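Legal Help Forum > Contracts and Disputes > Arbitration

Arbitration clause says two different things about the seat. Which one controls?

Posted by Furnel_ops

Our company (small distributor, 12 employees) signed a supply agreement with a seller in another country. The seller is now 6 months behind on a refund and we want to file.

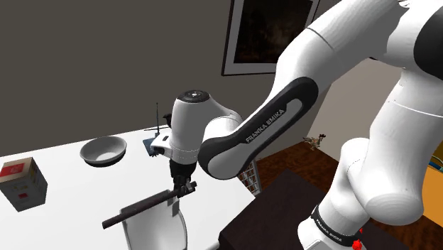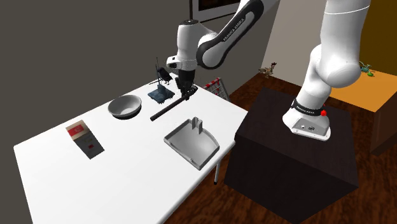
Two views of the white arm, marked FRANKA EMIKA.

The main agreement, section 18, says "any dispute shall be finally settled by arbitration seated in Baradby, before a sole arbitrator, in English." The general terms attached as Schedule C say "arbitration shall take place in Kincaid under the Hunisum Rules, before three arbitrators." Both documents were signed on the same day in January. Section 2 of the main agreement says the schedules "form part of" the agreement. I can't find an order-of-precedence clause anywhere.

The seller's lawyer has written that the two clauses cancel each other out and that we have to sue in the seller's home court. Is that right? Also, if we file in the wrong place, do we lose the filing fee? It is $2000 and not refundable as far as I can tell from the fee table.

Alaric Hutchins

It is unlikely that the clauses cancel out. Both of them show that the parties agreed to arbitrate. What is in conflict is the seat, the number of arbitrators and possibly the rules. Courts in many countries will try to give effect to the agreement to arbitrate if the details can be worked out by ordinary contract reading. The outcome depends on the law that governs the arbitration agreement, so check whether your contract names a governing law and whether that choice is broad enough to cover the arbitration clause.

Points to look at, in this order:

1. Read Schedule C from the first line. General terms often open with wording such as "except as otherwise agreed in writing." If yours does, section 18 has a good claim to control wherever the two differ.

2. Even without that wording, a specially negotiated term is usually preferred over a standard form term. Find the drafts and emails. If section 18 was marked up and Schedule C was attached unchanged, keep the evidence of that.

3. Test whether the clauses can be read together. "Seated in" fixes the legal seat. "Shall take place in" can sometimes be read as the venue for hearings. On that reading the seat is Baradby, hearings are in Kincaid, and the Hunisum Rules fill a gap, as section 18 names no rules. The number of arbitrators remains a direct conflict.

4. Write to the other side and propose a short submission agreement fixing seat, rules and number. They may refuse, but the letter costs little and the tribunal may consider it when it deals with costs.

Do not file a claim on the merits in the seller's home court while you sort this out. It can be treated as a waiver of the right to arbitrate. If the seller sues there first, raise the arbitration agreement before you file any defense on the merits, and get local counsel for the deadline.

On the fee, I have not seen the table you are using. Filing fees are commonly kept by the institution once a case is registered, even when it later ends for lack of jurisdiction. Ask the registrar in writing before you pay.

Otis Kapoor

Had the same problem with a freight contract. We just picked the first clause and the other side never objected. Would go with section 18, main agreement always wins over a schedule.

Alaric Hutchins

"Always" is too strong. If the agreement has no precedence clause, position in the document is one factor among several. Failure to object can cure a defect in the tribunal's jurisdiction under many arbitration laws, but this seller has already objected in writing, so I would not plan on it.

Furnel_ops

Thanks. Schedule C does start with "unless the parties have agreed otherwise in the Agreement." I had skipped that line. The governing law clause is in section 17 and covers "this Agreement and all of its provisions." I will send the letter proposing a sole arbitrator and write to the registrar about the fee.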